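Home | Notebook | Bench log | Search

February, bread bench, 7:15 am start

Rye starter again. Fed the Drokis jar last night, 34 g starter to equal flour and water. Smelled of apples this morning, good. The Zovdale flour drinks more than the old bag so I went up to 412 g water for the big batch. Dough still stiff. Maxence says leave it alone and wait, he's probaly right. 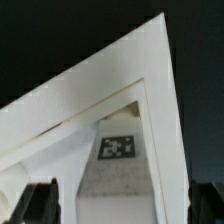
White triangular part, close up.

Bulk rise was slow. Kitchen side was cold till ten. Folded twice, skipped the third. Eugénie wants the salt held back until after the first fold, will try on the next one. Scale drifts when the door is open, check it agianst the brass weight first.
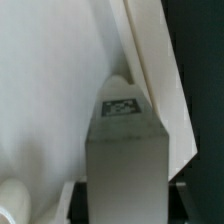
Bake and next time

Loaf 14: weighed 715 g out of the oven, crust ok, crumb tight at the bottom. Underproofed I think. Next: warmer water, same flour, longer rest. Ask Eugénie for her Dimlow timings.

Recent entries
- Joly oven, hot spot at back left
- Starter jars, which lids
- Salt early vs late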